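Solline lap desk review – over three months in

Quick one tonight, dinner's in the oven. A few of you asked what I ended up buying after the Vomow thing cracked, so here goes.

I got the Solline lap desk. The bigger one. Paid full price, nobody sent it to me. I work from the couch most mornings and eat there more than I should, so it gets used hard.

First impressions. Came in a flat box, way too much tape. No tools needed, the cushion just snaps onto the bottom. Three snaps on each side. One of mine was stiff and I had to lean on it with my knee. Fine since then. It did smell a bit like a new shower curtain for the first week, I left it by the window and that cleared up.

Comfort is the main thing and it's good. The cushion is filled with little beads, not foam, so it settles around your legs. The Vomow was foam and went flat by January. With this one I can sit through a whole movie, or a whole spreadsheet, and my legs don't go numb. It does get warm. If you run hot, or it's summer and you're in shorts, you'll want a blanket under it, which sort of defeats the purpose.

Size. My 17 inch laptop fits with a bit of room for a mouse, but only a bit. Left handed people should be ok, nothing on it favors one side. There's a phone slot along the back that is too narrow for my phone in its case. Annoying every single time. I've given up and put the phone on the arm of the couch.

Eating off it is where I changed my mind. I bought it thinking it would do both jobs and it doesnt really. The top is smooth and there's no lip, so a bowl slides the second you shift your weight. Soup was a mistake. Had to wash the cushion cover, and the zipper on that is short so getting it back on is a wrestling match. For food I've gone back to a regular tray with a rim. 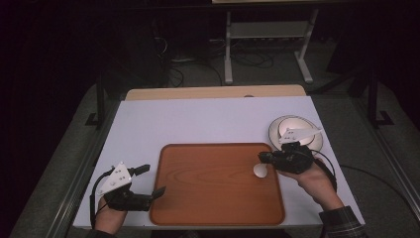
Wood-grain tray, raised rim, small white spoon.

A tray with an edge beats a lap desk for meals, every time. I'd keep both if you have the space. The lap desk is for work and crosswords, the tray is for anything with sauce.

Cleaning the top is easy, damp cloth and done. Coffee rings came off even after sitting overnight. Ballpoint pen did not. I have a blue line near the front now and I've tried dish soap, baking soda and rubbing alcohol. Still there. If anyone knows a trick leave it in the comments.

Storage – it's thick. Won't slide under my couch, and the hanging loop they sewed on is tiny. Mine lives upright between the couch and the bookcase and falls over when the dog walks by.

Compared to the others I tried: the Rezaei is lighter and looks nicer, but the top bends in the middle when you type and it drove me nuts. Returned it. The Dostance has fold-out legs, so it's more of a bed table really. Good if you're stuck in bed, too tall for me on the couch, my shoulders were up by my ears. Returning that one was easy at least, they sent a label teh same afternoon.

Good: stays comfy, solid top, cover washes well
Bad: gets warm, useless phone slot, bulky, no lip

Would I buy it again? Yeah, for working. If you mostly want something to eat off, save your money and get a tray. I'd also wait for a sale, mine dropped in price right after the return window closed, of course.

Ok timer's going. Will update if the snaps give out.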